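Asociación Taller Jatura
Acta de la reunión ordinaria de noviembre

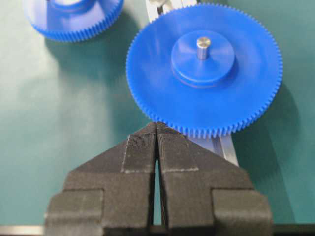

Se abre la sesión el miércoles a las 19:30 en la sala de bancos, con asistencia suficiente para tomar acuerdos. Se aprueba sin cambios el acta anterior y se pasa al primer punto, el tren de engranajes del módulo de demostración. El grupo de mecánica expone el estado del montaje: la base de perfil está terminada y falta decidir qué ruedas dentadas se compran para las unidades restantes. Se propone mantener el engranaje recto de plástico azul, de disco ancho y dentado fino, con el cubo central en relieve y el eje metálico corto saliendo de él. Dos asistentes habrían preferido un dentado más grueso, que se ve mejor desde lejos cuando el módulo se lleva a los colegios. Tras un rato de discusión se acuerda seguir con el dentado fino en esta serie y revisar el asunto cuando se prepare la siguiente.

1. Compra de engranajes

Hay dos presupuestos sobre la mesa. El de Doolan asciende a 643 euros, portes incluidos, con entrega en tres semanas. El de Larkitov es algo más bajo, pero no incluye los ejes y obliga a pedir una cantidad mayor de la que se necesita. Se aprueba el de Doolan con un voto en contra. El voto en contra pide que conste su motivo: considera que los ejes se podrían cortar en el propio taller a partir de varilla. El grupo de mecánica responde que ya se intentó con la serie anterior y que los extremos quedaron con rebaba, de modo que hubo que repasarlos uno a uno.

Queda pendiente preguntar a Doolan si sirve las ruedas en otro color. Para explicar la relación de transmisión a los alumnos más pequeños convendría que la rueda conductora y la conducida fueran distintas. Si el cambio de color supone recargo, se pide todo en azul.

2. Ajuste y holguras

Se comenta que en el prototipo las ruedas giran bien a mano pero hacen ruido con el motor puesto. Se achaca a la distancia entre ejes. Se acuerda probar con una separación ligeramente mayor, anotando cada cambio en el cuaderno del módulo – en la última prueba no se apuntó nada y hubo que empezar otra vez desde el principio. No se aplicará grasa a las piezas de plástico hasta tener la ficha técnica del fabricante.

Los tornillos de fijación al perfil se aprietan al final, con todas las ruedas ya presentadas. Se recuerda que la llave allen corta vuelve a su sitio en el panel.

3. Bancos y almacenaje

Las cajas de piezas de plástico siguen mezcladas con las de metal en la estantería del fondo. Se acuerda separarlas antes de la próxima reunión y poner etiqueta en el frontal, no en la tapa. Los engranajes se guardan planos y sin peso encima.

Sobre el torno pequeño, que es de 1981, se informa de que la correa está en mal estado. Jasora tiene el recambio con la referencia 3218. Se autoriza la compra. Mientras tanto el torno queda fuera de servicio y con el cartel puesto.

4. Visita de colegios

Hay dos visitas confirmadas para el trimestre que viene. Cada grupo montará un tren sencillo de dos ruedas y después verá el módulo completo en marcha. Falta redactar la hoja de instrucciones. Se pide que sea de una sola cara y que los dibujos lleven los nombres de las partes: diente, cubo, eje. El borrador se enviará por correo para recibir correcciones.

Se discute si los alumnos deben montar los ejes ellos mismos. No hay acuerdo y se deja para la próxima sesión.

5. Ruegos y preguntas

Se pide otra lámpara para el banco del lado de la puerta. Se mirará si vale alguna de las que hay en el almacén.

Se pregunta por la devolución del calibre prestado al taller de bicicletas. Sigue sin devolverse – se volverá a reclamar esta semana.

Acuerdos adoptados:
Aprobar el presupuesto de Doolan.
Probar una nueva distancia entre ejes y anotar los resultados.
Separar y etiquetar las cajas de piezas.
Comprar la correa del torno a Jasora.

Se levanta la sesión a las 21:10. La próxima reunión se convocará por el tablón y por correo.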